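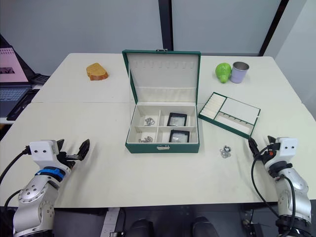
暮らしの整理学 第8回 配布資料
小さなものをしまう その2 宝石箱の中身を出して、戻す
担当 ブルギ・トルンマー(教室名 ゼトステロではなくZosteroです。検索するときはつづりにお気をつけください)

みなさん、前回の裁縫箱の宿題、ほんとうにお疲れさまでした。ボタンの分類でここまで盛り上がるとは思っておらず、提出していただいたメモを読みながら夜更かしをしてしまいました。返却は授業のはじめに行います。まだ出していない方も、途中まででかまいませんので持ってきてくださいね。

今回は80分のうち、前半をお話、後半を実習にあてます。教科書は87ページから、章の終わりまでをざっと読んでおいていただければ十分です。章末の表は少し古いので、飛ばしてください。

1 箱を選ぶ前に、箱を読む

宝石箱というのは、買った人が思っているよりもずっと、作った人の考えが入っている道具です。底に仕切りがあり、その上に取り外しのできるトレイがのり、ふたの裏にも細い差し込みやポケットがついている。こういう二段式のものでは、どこに何を入れてほしいのか、形がおおよそ教えてくれています。

たとえば、白いクッションが何本も平行に並んでいるところは指輪のための場所で、ふくらみとふくらみのあいだに輪を差し込みます(授業ではリングロールと呼びます)。平らで広い区画は、ブレスレットのように横に寝かせたいもの向き。ふたの裏のポケットには、細い鎖を薄紙にくるんで入れておくと、あとで絡まりをほどく手間がずいぶん減ります。私は長いことこのポケットを使わず、古い領収書を入れていました。お恥ずかしい話です。

内張りの色も見てください。白い布は銀色の小さなピアスが沈んで見えることがあり、濃い色の布は明るい石がよく映えます。どちらがよいという話ではなく、ご自分の目がどちらで探しやすいか、というところで決めていただきたいのです。

2 出すときの順番

実習では、つぎの順で進めます。

ふたを開けたら、まずトレイを外して箱の横に置きます。トレイに中身が入っている場合は、傾けず、両手で。
つぎに底の区画を、ひとつずつ空けていきます。全部をいっぺんにひっくり返すのが好きな方もいらっしゃいますが(マルテ・ラマースさん、あなたのことです)、今回はこらえてください。
出したものは、もとの区画ごとに小さな山にしておきます。山どうしのあいだには、手のひらが入るくらいのすき間をとります。
黒い縁のついた、窓のある小さな展示ケースは、開けずにそのまま出します。中の品はケースごとで一点と考えます。

ここまでで約20分を見ています。早く終わった方は、留め金の具合を確かめておいてください。ふたの上の縁にある小さな金具と、箱の正面の金具がまっすぐ向き合うかどうか、ゆっくり閉じて、ゆっくり開けて、それだけで箱の機嫌がわかります。
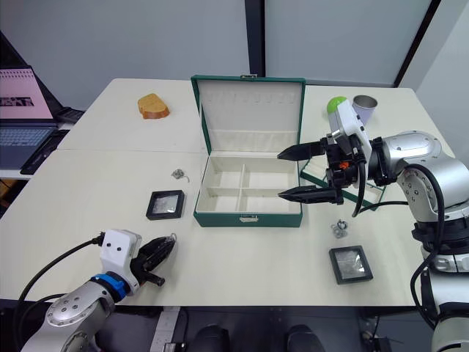
ページ最終更新:6月(実習の手順を一部書き直しました)

3 空の区画を前にして考えること

底の仕切りだけになった箱は、思いのほか広く見えるものです。この段階で、すぐに戻しはじめないでください。縦横に二つずつ並んだ同じような区画に、何の順番で、どんな理屈で戻すのか。先に紙に書いてから手を動かす、というのが今回の課題のいちばん大事なところです。

理屈は人それぞれでかまいません。昨年の受講生だったデルテ・ロイターさんは「つける場所」で分けました。耳、首、手首、それからその他。アミールホセイン・ショジャイさんは「思い出す頻度」という、ちょっと詩のような分け方をなさって、それでちゃんと毎朝使える箱になっていました。私自身は素材で分けるほうで、銀は銀どうしまとめておくと、磨く日にひと区画だけ持ち出せばすみます。

展示ケースのような四角くてかさのあるものは、先に居場所を決めます。鎖や輪はあとからでもすき間に収まってくれますが、角のあるものはそうはいきません。ケースは窓を上に向けて入れます。寝かせるか立てるかという質問を毎年いただくのですが、立てるとトレイに当たることが多いので、寝かせてください。ひとつの区画にひとつ、と贅沢に使ってしまってよいと思います。

それから、片方だけのピアスや、石のとれた指輪。こういう迷子さんは、箱に戻さずに封筒に入れ、封筒の表に見つけた月を書いておきましょう。捨てるかどうかは授業では決めません。

4 戻したあとの手入れ

銀の品は、しまう前に乾いた柔らかい布でひと拭きします。教室ではJekoの布を用意しますが、着古した木綿の肌着を切ったものでも立派につとまります。磨き剤をつけるのは次回に回しますので、今回は使わないでください。

内張りの布についた細かなほこりは、粘着テープを指に巻いて、軽く押さえるようにとります。こすると毛羽が立ちます。仕切りの隅は綿棒で。箱の外側は、材質がよくわからないうちは乾拭きだけにしておくのが無難です。

トレイを戻すときは、底のものがトレイの裏に触れていないか、横からのぞいて確かめます。ほんの少しでも浮いているようなら、無理に押さずに、いったん外して下を直してください。急いで閉めて鎖をはさむ、という失敗を、私はたぶんみなさんの誰よりもたくさんしております。

5 宿題と持ち物

宿題:ご自宅の箱(お菓子の缶でも、引き出しの一角でも結構です)を上の順番で一度空にし、戻す前に書いた理屈のメモと、一週間使ってみて変えたくなったところを、それぞれ数行ずつ。絵を添えてくださると、読むほうはとてもうれしいです。

次回の持ち物:柔らかい布、封筒、鉛筆。高価なものや、なくして困るものはお持ちにならないでください。箱をお持ちでない方には教室のものをお貸しします。

参考:ジエンフア・スー先生の回の資料「仕切りの寸法をはかる」を、まだお持ちでしたら読み返しておいてください。なくした方の分は、入口の棚のSetariと書いたファイルに入っています。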